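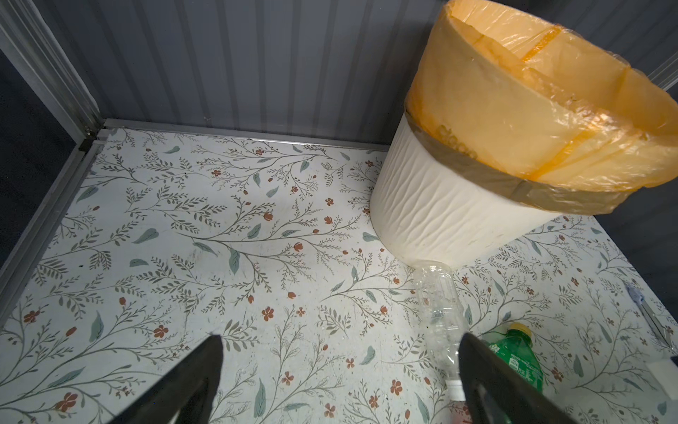

Bin bags keep sliding down inside the can - any fix that lasts?

Asked by Iida Kallio, 14/06/2022

Every bag I buy fits for one evening. I fold it over the rim, feel proud of myself, and by morning it has slumped to the bottom with a banana peel on the wrong side of it. The can is a plain round one from Stollwood, narrower at the base. I've tried clothespins (they fall in), tape (I now own a sticky can) and shouting. The bags are a roll of 200, so buying different ones will have to wait until sometime in December at the rate I go through them.

3 answers

Gyula Bozsik
Air is your problem. When you push the bag down it traps air underneath, and then the first heavy thing you drop in drags the rim off. Shake the bag open first, lower it in, and press the sides against the wall with your hand before you fold anything. Then gather the slack at the rim, twist it, tie a small knot on the outside and tuck that under the fold. Takes me 7 seconds, which I know because my wife timed it during an argument. If your can is one you don't mind ruining, drill 4 small holes low down on the side and the air takes care of itself. Just don't do it if you pour coffee in there. I did, and the carpet was new.

Kiprono Temba
get a can with a lid

Niilo Koivisto
Seconding the knot, though I use a big rubber band. The ones that come around broccoli are too short, so get the wide kind from an office store. Mine has been on the same can for two apartments.

Also check the size on the roll. A bag that's too big will slump whatever you do to it.

Comment from Iida Kallio: Knot is holding. Lid suggestion noted, Kiprono.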